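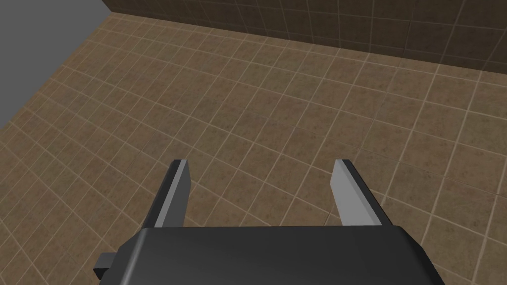
Pollach is a simulation kit for mobile robots with two arms, sold by the Stanville software firm Kanagaratnam. It covers household work in virtual rooms: driving up to a door, opening it, picking things up off the floor. No hardware in the box. Buyers get a room library, a robot model and a task editor, on a yearly license.

History

Work began under Dean Cropper, who had been writing test rooms for a warehouse client and wanted something with doors in it. First release in January, closed beta, mostly university labs. The current version came out 12 June 2023 and replaced the old single-arm model, which is no longer supported. Old save files do open, but the arm poses are lost.

Contents

The base license has 19 rooms. Most are small: hallways, entryways, a pantry. Floors and walls come as tile, wood or plaster finishes and can be swapped without touching the physics. Doors are single or double, with lever handles or knobs, and hinge stiffness is set per leaf. The Primthorpe add-on, sold seperately, brings the total to 93 rooms and adds stairs.
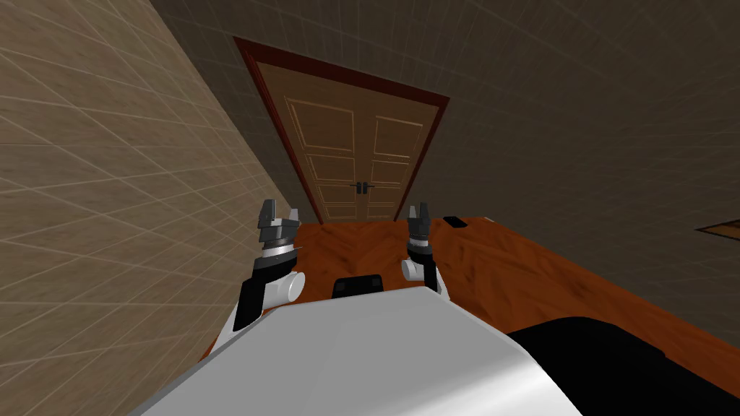 Does the kit run on an ordinary laptop?
It runs, slowly. The maker asks for a desktop with a separate graphics card, and without one the camera views drop to a crawl once both arms are moving.

Robot model

White body, black base section, two arms with parallel two-finger grippers. Wrist cameras and a head camera are included. Arms can be driven together or one at a time. Gripper force is a single slider, which reviewers have complained about, and finger pads cannot be changed in this version. A script hook lets users load thier own arm, but the documentation for it is two pages and partly out of date.
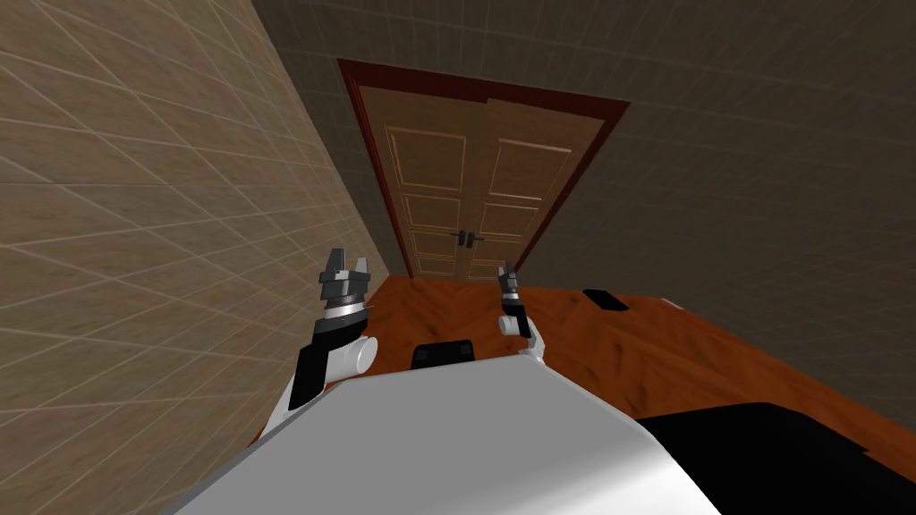
Camera height is fixed by default. It can be unlocked in the settings file, not in the menu. Tilt is free. Same goes for the base: driving is on by default, turning in place has to be switched on for each room.

Pricing and support

Base license 509 dollars a year, one seat. Lab license 2000 dollars, unlimited seats at one address. Primthorpe is extra on either. Support by email only, no phone.

Reception

Reviews mixed to good. Door physics well liked, especially the double doors, where each leaf moves on its own. Grasping small flat items off the floor got lower marks: fingertips tend to clip into the floor at low frame rates. A patch is listed as planned, no date given. The task editor was called plain but quick to learn.

See also: Primthorpe (add-on), mobile manipulation, robot simulators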